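10 December 2024
Hub joints for the small greenhouse frame, second batch

Carried over from November: the first batch of flattened-end struts cracked at the crease when bent past the hub angle. Changed two things. The ends are now pressed in two passes instead of one, and the hole is drilled after pressing. Drilling first pulled the hole into an oval and let the bolt rock.

Stock is the same galvanized conduit as before, from the Kanstead delivery. Cut list is two lengths, A and B, marked with red and blue tape at the midpoint so the tape survives pressing. Cut 60 of the B struts. The A struts are still in the rack, uncut, pending the result of the pull test below.

Pressing. First pass to half the tube diameter, release, turn the tube end for end in the jig, second pass to closed. Flat length set at 57 mm by the stop block. The stop crept on the first few because the clamp screw was only finger tight. Those went in the scrap bin. Tightened with a wrench and checked again at the end of the run, no change.

Seam position matters more than I had written down last time. With the weld seam on the edge of the flat, it opens up. With the seam on the face, it holds. Marked the jig with a scribed line. Put the seam to the line.

Bending. Angle set with the plywood gauge Yaqin Meng made for the B struts. Springback is about 2 degrees on this conduit, so the gauge is cut over by that amount. Do not use it for steel from any other supplier without checking a piece first.

Pull test on the bench rig, single bolt, one strut against a fixed plate. Old style end (one pass, drilled first) tore at the crease. New style end bent the bolt before the crease showed anything. Stopped there and did not take it to failure. Bolts were the plain M8 from the open bin, no grade marking. Repeat with marked bolts before anyone quotes this.

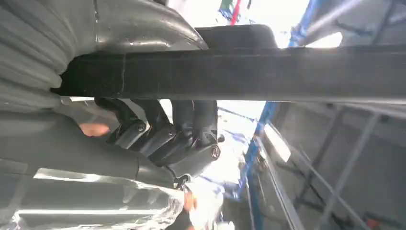
Rahel Bühler read the draft of this entry and objected to the single bolt result. Her point was that a hub takes five or six struts on one bolt, so the stack is thick and the outer flats sit well away from the center of load. A test with one strut against a plate says very little about that. She would rather see a full six-way hub pulled on two opposite struts, with the other four left slack.

Agreed. Six-way hub test added to the list. It needs a longer bolt and a pair of large washers, one each side, and the rig crosshead has to come up one hole.

Finish on the cut ends is still open. The zinc flakes off at the crease whichever way it is pressed. Heidrun Frei suggested cold galvanizing paint before assembly, two coats, with the bolt hole masked. Tried it on 23 struts. Coverage good on the outside, poor inside the fold. Left them hanging on the wire by the back wall.

To do
Cut A struts after the six-way test
Order graded M8 bolts and large washers
Scribe a seam line on the second jig
Ask Eduardo Sarmiento for the Erkcombe base ring drawing, the copy in the folder has the old diameter
Replace the clamp screw on the stop block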